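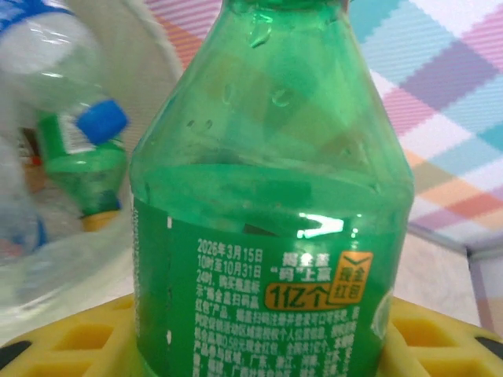

**Barside wrist camera mount, kit 24**

Printed bracket, ribbon clip and four M3 screws for fixing a small camera next to a gripper on a hobby arm. Designed by Seren Dafis for our shared workshop's bottle-sorting build and now sold on its own.

- Weight with screws: 66 g
- Cable length allowed: 118 cm
- Tilt: set by hand, locks with one screw

Camera not included. Fit the clip before the bracket. Replacement clips are sold singly; email Gwilym Morgan with your kit number.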